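vuris-bathroom: data card

Head-camera recordings of a two-armed humanoid working at a bathroom mock-up in the Tralitz shared workshop, Okville. Maintained by Dariusz Grabowska. Read the limits before you train anything on it.

What is in it

700 clips, 28 of them held out for testing. Vanity, toilet and wall cabinet stay put. The small stuff on the shelves and counter gets moved between clips.

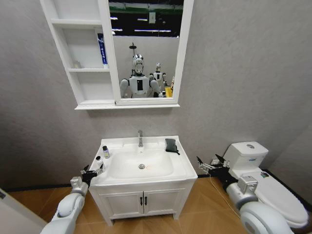
Labels

Each clip has one line of text saying what the operator meant to do. Meant to, please note. I wrote "success" on a clip only when I could see the result from the head camera, and I still disagree with myself on 6 of them. If your paper needs a clean success rate, get it somewhere else.

Arm names are the robot's own left and right. The mirror swaps them, and so did our first labeling script.
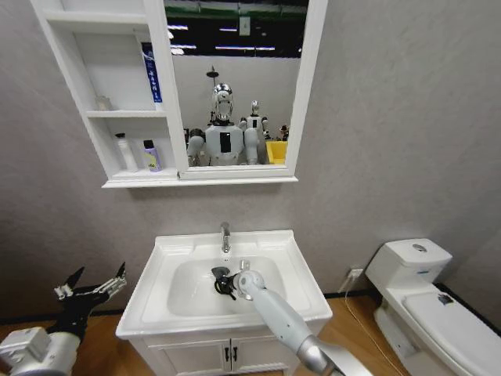

I don't believe the depth numbers near the sink. Rätsep, our calibration script, reports a tidy error figure, but it gets that from a flat board on a bench. Chrome and glossy white are another matter. With the right gripper down inside the basin, in front of the faucet, I'd use joint angles and ignore depth completely. The mirror is worse, and version 7 has no mask for it. A person detector run on the clips will probably find the second robot in there and call it somebody.

Known limits

One room, one wall color, one kind of overhead light. A policy that does well here has learned this bathroom. I'd want to see it in a real one, with the door shut, before I called it general.
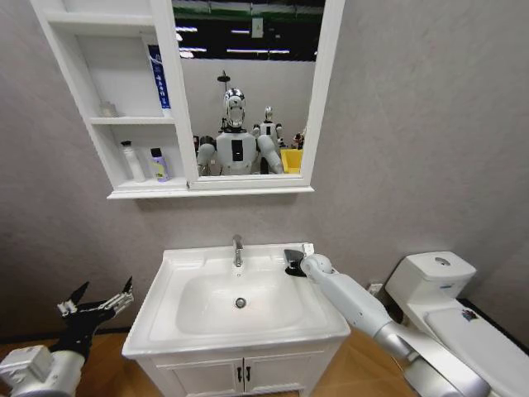

Right gripper at the rear corner of the sink, left hand open and clear of the vanity.

Contact is not labeled. Fixes welcome, Sunday is when I merge.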